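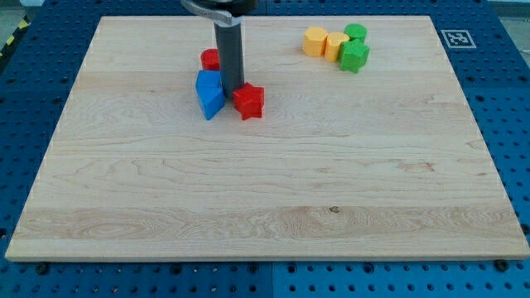
Figure 3. Colored wooden blocks in two clusters on the maple board.

4.2 What counts as a group?

Sorting tasks are often scored as if the right answer were plain to anyone who looked. We doubt this. Caldeira and Rácz treat color as the default rule for grouping blocks, and the Palico scoring sheet, which we used in our first round, does the same. Yet the layout in Figure 3 already gives that rule trouble. Two yellow cylinders lie side by side and would pass as a pair under any scheme, but a green cylinder and a green star stand close by, and a rater must decide whether these make one mixed group or two small ones. The other cluster is no easier: a blue block sits with a red cylinder and a red star, so color alone would throw it out, while distance would keep it in.

We gave 45 raters a set of 200 layouts and asked them only to say which blocks belonged together. The sheet predicts near-perfect agreement. In 135 of the layouts at least one rater in five departed from the color rule, and most of those raters went by distance. Marinescu has argued that such answers are careless errors. That reading is hard to square with the repeat session in September, when 11 of the raters saw the same layouts in a new order and mostly gave the same answers as before.

None of this shows that distance is the better rule. Shape may matter too, and our layouts were not built to separate it from color. We would only caution against reading a high score on the sheet as proof that a person has sorted well. It may show no more than that the person and the sheet's author happened to prefer the same rule.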